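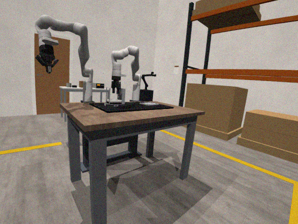

Two-arm cell in simulation, project report
Team Plendus
Advisor: Ingegerd Boström

1. What we wanted

Get two arms to share one bench without hitting each other. Left arm waits out of the way, right arm goes down on a part sitting on the mat, lifts it, moves it, left arm takes its turn. All in sim. No hardware this term, the lab slot went to the other group, so the whole grade rides on the simulator and this report.

Names used below: Skivano is our planner code. Nistus is the scene package we got from last year's team (bench, room, shelves, everything). We kept most of it.

2. Setup

Wooden-top bench, one arm base at each back corner. Same arm model both sides, same black two-finger gripper. Black mat on the rear half of the top is the work area. Origin of the task frame is the center of the mat, NOT the bench corner like it says in the Nistus readme. Lost most of February to that. Please fix the readme whoever gets this next.

The part is a clear box-like thing with thin edges. Stands upright on the mat. We picked it because the grading sheet gives extra points for a thin-walled part. In hindsight a solid block first, then this.

Rest of the room (pallet rack, boxes, side table, door) is scenery for us. Collision is turned on for the door and the wall, off for the rack. Should be on for everything really. Villanueva did the collision meshes and ran out of time.

3. Park pose

First park pose for the left arm was folded low over its own base. Looked tidy, bad idea. The elbow stuck out over the mat and the planner kept refusing anything left of center for the right arm.

Second try is what we have now. Arm goes up tall, then hooks over to the left, away from the bench, gripper hanging down in front of the door. Frees up the whole mat. Downside is a long trip back when it's the left arm's turn, and it passes close to the side table on the way if you let the planner pick the path. We added a via point over the bench corner to stop that.

4. Approach and grasp

Right arm bends up and over and comes straight down on the part. Top-down only, we didn't do side grasps. Steps:

- go to hover, fingers open
- check part pose from sim (yes we cheat, ground truth pose)
- straight line down, slow
- close until contact force or timeout
- straight line up

The hover height matters more then we thought. Too high and the straight line part takes forever. Too low and the fingers clip the top edge while the wrist is still turning. If the wrist isn't finished turning at hover we now hold until it is. Small change, fixed most of our early crashes.

5. Results

1000 runs overnight on the final version, random part position on the mat. 939 ended with the part lifted and held. That leaves us 61 bad ones. Of those, 2 were arm-to-arm contact, both in the handover when the left arm was coming back from park. The rest were grasp failures, mostly the fingers closing on one wall and tipping the part over.

Before the hover fix, 76 percent on a shorter batch. Not the same random seeds so don't compare too closely, but the direction is clear.

We only counted lift and hold. Placing isn't scored here. It works when we watch it but we have no numbers for it, sorry.

6. Problems we didn't solve

Contact with thin walls in the sim is jumpy. Part sometimes vibrates in the fingers after lift. Smaller timestep helps, then the overnight batch isn't overnight anymore.

The arms wait for each other. Real sharing would have them both moving. Skivano has a flag for it, it's half written, leave it off.

Path from park back to the bench is hand made. If you move the left base even a little you need to redo the via point by hand.

Ground truth pose, see above. A camera version was in the proposal and got cut.

7. Who did what

Villanueva: collision meshes, batch script, half of the plots. Me: planner, park pose, grasp steps, this report. Ingegerd Boström signed off on the proposal and told us twice to write down our frames, we should of listened the first time.

8. For the next team

Run the short batch before the long one. Set the seed. Check the task frame by sending the right arm to zero zero and looking where the gripper ends up, takes a minute. Config files are in the project folder under final, the ones under final_old are still needed by the plot script so don't delete them.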